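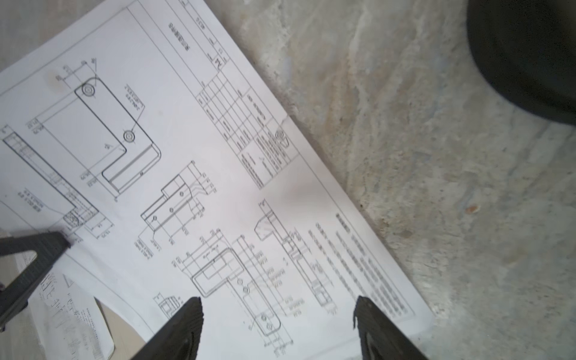 Dimas Menon

Sillberg Letters, transcribed

README, version 2, 2025-06-25

What is in this folder

This collection has the text of 62 letters and postcards which the poet Edda Sillberg wrote to her publisher, the Lombardi Press. Most of them are about one book, the long poem "Asar", and about the difficulties of getting it printed in the form she wanted. I have typed all of them from photocopies. The photocopies are not included.

I am not a scholar of literature by profession. I started to read Sillberg when my English was still weak, and her short lines were a great help to me at that time. Later I found that her letters were mentioned in many articles but it was not possible to read them in one place. So I wrote to the family and asked. They were very kind and gave me the permission for the transcriptions, on conditions that I explain under "Permission".

Files

letters.csv has one row for each letter. The text is in UTF-8 and the fields are separated with semicolons, because Sillberg uses commas everywhere.

texts/ has the same letters as plain text files, one file for each letter. The file name is the same as the letter_id in the table.

drafts/ has the passages of "Asar" which she copied into the letters. In some letters the poem continues directly out of a sentence to the publisher, and I had to decide where the poem begins. My decision is marked in the notes column.

changes.txt says what is different from the previous version.

Columns of letters.csv

letter_id: a short code. It follows the order in which I received the copies, so please do not use it as the order of writing.

date_written: the date as Sillberg wrote it, with her spelling. Often she gives only the day of the week or "Easter, nearly".

date_guess: my own estimate, year and month when possible. Empty if I have no good reason for a guess.

kind: letter, postcard or telegram draft.

place: the place at the top of the page. She kept writing the old address for some time after she moved, so this column can mislead you.

text: the full text, with line breaks written as a vertical bar.

certainty: high, medium or low. It describes how well I could read the handwriting and nothing else.

notes: everything that did not fit.

How the transcription was made

First I tried the handwriting recognition from Luliteck. For the typed letters the result was good and I only corrected it. For the handwritten ones it was faster to begin from an empty page. I read every letter again after a pause of 15 days, without looking at the first reading, and then compared both. Where the two readings did not agree and I could not decide, the word is in square brackets with a question mark.

Her spelling is kept, also when it is clearly a mistake. She writes "seperate" always and "recieve" sometimes. Crossed-out words are kept between two tildes if they can be read. If they cannot be read there is only the word "deleted" in square brackets. Underlined words are written between underscores.

The spaces inside the verse lines gave me the most trouble. Sillberg measured them with her typewriter and she complained to the Lombardi Press more than once that the printer had "tidied" them. In the typed drafts I counted the spaces and they should be right. In the handwritten drafts I have used a fixed gap of 10 spaces for every wide gap, which is of course a simplification. If your work is about the layout of the poem — and I know that for "Asar" this is an important question — please go to the printed first edition or ask to see the originals.

Things that are missing

The replies of the publisher are not here. I was told that the press kept carbon copies, but I did not succeed in finding who has them now.

There is a long silence in the middle of the correspondence. I do not know if she did not write or if the letters are lost. One postcard after the silence begins "As I said in April", and there is no letter from April in the copies that I have. Please be careful with any argument which depends on this period.

Private information about living people was removed at the request of the family. In these places you will find the word "withheld". These passages are mostly about health and money, and none of them speaks about the poems.

Suggested use

The collection was made for reading, teaching and for the study of how the poem was revised. A student has used it to compare the wording of the opening lines across the drafts, and it worked well for this. It is too small for training a language model, and it is not a fair sample of letters by poets in general. It is the voice of one person writing to one office, often when she was angry about proofs.

Permission

The letters remain under the copyright of the family. You can download the transcriptions, quote from them in teaching and in research, and correct them for your own use. You can quote up to 15 lines of unpublished verse without asking. For anything longer, and for any commercial edition, please write to me first and I will send your question to the family. The column descriptions and this README can be copied freely.

How to cite

Menon, Dimas (ed.). Sillberg Letters, transcribed. Version 2.

Corrections

Please send me the letter_id, the line as it is now and the line as you think it should be. If you have seen the original letter, tell me this too, and I will change the certainty value. I answer slowly but I do answer. Corrections are listed in changes.txt with the name of the person who sent them, or without the name if you prefer.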